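4.2 Registration of the indoor and outdoor scans

The survey of the Wurnport pumping station was carried out in June with a tripod-mounted laser scanner. The station has three floors, two of them below ground, and the pump hall is linked to the valve chamber by a single narrow passage. This passage was the weak point in the survey. Scans taken on either side of it shared very little overlap, and a small angular error at the door was carried through to every position in the chamber.

We recorded 214 scan positions in all. Each was first placed by hand on the site plan and then aligned with its neighbors using a plane-matching step. Paper targets were fixed to the walls at both ends of the passage and surveyed with a total station from the outdoor control points. Where targets and planes disagreed, the targets were kept and the planes were given a lower weight. The same procedure was later used at Sellmont, a smaller station with a more open layout, where it needed almost no manual correction.

4.3 Labeling of plant items

The registered cloud was divided into segments, and each segment was given a class from a fixed list: pipe, valve, pump casing, cable tray, ladder, structural steel, wall or floor, and other. At Wurnport this gave 828 labeled items. Two operators worked on the labels separately, and differences were settled by going back to the site photographs and the maintenance drawings. Most of the differences concerned short pipe sections between flanges, which one operator had labeled as part of the valve and the other as pipe.

The "other" class deserves a comment. A working site is full of things that do not belong in a plant model, and soft items are harder to segment than steel or concrete. They have few flat surfaces, and their folds give uneven point density. A bag on a desk (Figure 7) has no standard shape that a fitting routine can use. Segments of this kind were left as raw points and excluded from the model delivered to the site owner.
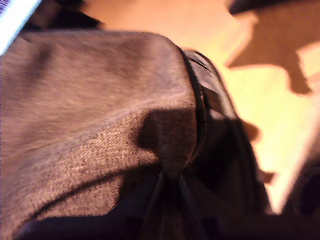
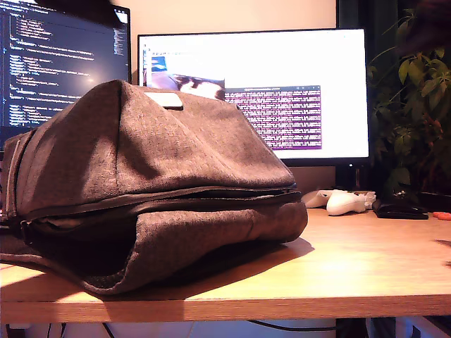 Figure 7. Soft items: gray fabric seen at very close range (first) and a fabric backpack on its side on a desk (second).

Excluded segments were still kept in the archive copy of the cloud — they cost little to store, and a later user may want to check what was removed. In the delivered model, any hole left in a wall or floor behind an excluded segment was filled only if it was narrower than the nearest pipe. Larger holes were left open and marked as not surveyed.

Labeling was the slowest part of the work. At Rankin, which was used as a test of the method on older plant, more than 2,000 segments had to be checked before the class list could be applied, and many of them were fragments of the same corroded pipe run. The Trirninthorpe data set was not labeled in full and is used only for the registration results in Section 5.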